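Keltbridge Desk Kit
Small-arm demonstration recording, for one table and one person

Overview | What's in the kit | Recording | Tasks | Specs | Ordering | Questions

The Keltbridge Desk Kit is a set of hardware and software for recording demonstrations on a small tabletop arm. You move a leader arm by hand, the follower arm copies you, and the software saves what the cameras saw along with the joint positions. The saved runs are called episodes. A set of episodes is what you train a policy on.

We sell it to labs, schools and small shops that want to collect their own data without building the whole station first. It assumes you can install software from a command line and use a screwdriver. It does not assume you have trained a policy before.

What's in the kit

Follower arm, assembled and calibrated, with gripper
Leader arm, assembled, with hand grip and trigger
Two servo driver boards with power supplies
Overhead camera with clamp and 2 m cable
Front camera with short stand
Base plate and table clamps
Foot pedal (start, stop, discard)
Task object set A (see Tasks)
Spare servo horn, spare gripper finger, bag of screws
Zotine recorder license, single seat, no expiration

You supply the computer and the table. Arms ship in the same box as the boards. Cameras ship separately if they are out of stock at the time of order, and we email you before we split a shipment.

The printed parts are our own versions and the files come with the kit. If you break a bracket you can print another one or buy it from us. We print in white by default. Other colors take longer and cost the same.

Setting up the table

A plain matte surface in a dark or middle gray works best with the default camera exposure. Glossy tables will work but you will spend time moving lights. Leave open space in front of the arm, more than you think the task needs, so the objects can be placed in different spots from one episode to the next. Most first datasets we are sent for review have the object in nearly the same place every time, and the policy trained on them does fine there and nowhere else.

Hang cloth behind the work area if people walk past. It doesn't have to cover everything. A background that stays still is good enough for a first set, and you can take the cloth down later and record more with the room showing.

Check the cables before each session. The servo leads need enough slack for the full range of the joint, but a loop that is too long can catch on the gripper. Move the arm slowly through its whole range once with the power off and watch the leads while you do it.

Recording an episode

1. Put the arm in its rest pose. The recorder shows a green bar when all joints are within tolerance.

2. Place the objects. The recorder can show a suggested position on screen, picked at random inside an area you draw. You can turn this off.

3. Press the pedal once to start. Do the task with the leader arm at a steady pace. Don't stop to think in the middle if you can help it, and don't rush the grasp.

4. Press again to stop. If you fumbled it, hold the pedal for two seconds and the episode goes to the discard folder. Discarded episodes are kept until you empty the folder, and some people label them and use them later as failures.

5. Type or pick the task sentence. You can set one sentence for the whole session.

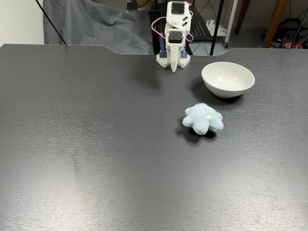

Between episodes the arm holds its last commanded position unless you have set auto-rest. We leave auto-rest off by default. With it on, the arm moves when the pedal is released, and a person reaching in to move an object can get bumped. It won't hurt but it will surprise you, and the object usually ends up on the floor.

Keep your hands out of the camera view before you press start. The recorder has a trim tool for cutting the first and last seconds of an episode, and it works on a whole session at once.

Tasks

Task set A is meant for the first week. It covers picking up a soft object and putting it into a bowl, pushing an object to a marked spot, and stacking two blocks. Soft toys are forgiving to grip and they don't roll, so we suggest starting there. Hard objects need a more careful approach angle and you will discard more episodes at first.

The written instruction matters as much as the motion if you plan to train a language-conditioned policy. Keep it short and name the object the way a visitor would. "Put the blue toy in the bowl" is fine. Use two or three wordings for the same task and spread them across the session. Don't save one wording for one day, or it gets tied to that day's lighting.

How many episodes you need depends on the task. For one pick-and-place task with one object, we suggest 300 as a first goal, then train, look at where it fails, and record more in those places. Our own reference set for task set A has 1,705 episodes, collected on a single desk by three operators. It is included as a download with every kit and comes with the training configuration we used for it.

Jhun Pangilinan, who runs our data desk, looks over one sample session for each new customer. Send 20 or so episodes through the upload tool and you will get written notes back, usually on object placement, camera height and pacing. There is no charge for the first review.

Zotine recorder

Zotine is the software that runs the arms and writes the data. It runs on Linux. A Windows version has been in testing since March and can be requested by email, but it does not support the foot pedal yet.

It writes one folder per session with video files, a table of joint states and actions, and a plain text file with the task sentences and notes. Nothing is sent anywhere unless you use the upload tool. There is an export command for the common open dataset layouts.

The review screen plays all cameras side by side with the joint curves under them. Dropped frames are marked in orange. If an episode has a gap longer than the limit you set, it is flagged and left out of exports until you approve it.

Multi-station sites can use Clullirach, our session scheduler, to hand out task lists to several desks and merge the results. It is a separate license. For one desk you don't need it.

Specs

Follower arm: 5 joints plus gripper
Leader arm: same layout, unpowered except for gripper trigger
Joint drive: serial bus servos
Structure: 3D-printed plastic
Camera rate: 30 frames per second, both cameras
Joint state rate: 50 per second
Operating system: Linux (64-bit)
Storage: one session of 100 short episodes fits easily on a small USB drive with default compression
Episodes per session: up to 2,000
Use: indoors, dry, on a flat table

The follower arm is a light-duty arm. It is fine for toys, blocks, cloth, small plastic containers and the like. Don't use it to lift full cups or tools. The servos get warm in long sessions, and the recorder will ask you to take a break if any joint goes over its temperature limit.

Versions

Desk Kit: everything listed above.

Desk Kit, follower only: for people who already own a leader arm with the same joint layout. Includes one driver board. Please write to us first with the model of your leader so we can check it.

Macapagal wrist camera add-on: a small camera and printed bracket that mounts above the gripper. It helps with small objects and with anything the overhead camera can't see past the arm. It adds a third video stream, so check that your computer has a free USB controller and not just a free port on a hub. The bracket replaces the top cover of the wrist, and fitting it takes four screws and a new calibration.

Care and parts

Wipe the gripper finger with a dry cloth. If objects start to slip, check the finger for wear before you raise the grip force. Check the horn screws after the first few hours of use and again every month. They loosen, mostly on the shoulder joint.

Recalibrate after you replace a servo, after a fall, or if the leader and follower no longer match at the rest pose. Calibration is a menu item and takes a few minutes. Episodes recorded before and after a calibration can be used together - the recorder stores the offsets with each session.

Servos, brackets, fingers, boards and cables are all sold separately on the parts page. Servos are covered for a year. Printed parts are not covered, except for ones that arrive cracked.

Ordering

Kits are built to order. Lead time is shown at checkout and is updated every Saturday. Schools can pay by purchase order. We ship with a printed setup sheet, and the full manual is on the support page.

If you need more than four kits, ask for a quote. We can pre-load matching calibration files and label the arms by station.

Questions we get often

Can two people share one kit?
Yes. Make an operator profile for each person. It is saved with the episodes, and it is useful later if one person's runs turn out much slower than the other's.

Does the kit train the policy too?
No. It records and exports data. We include the training configuration for the reference set, and you run it on your own machine or a rented one.

Can I use my own cameras?
Any USB camera that Linux sees as a standard video device should work. Set the exposure to manual. Automatic exposure changes the picture when the arm moves through it.

Can I mix my data with the reference set?
Yes, if the cameras are placed as shown on the setup sheet. If yours are different, train on your own data alone first and compare.

Do you sell datasets?
Not at present. The reference set comes only with a kit.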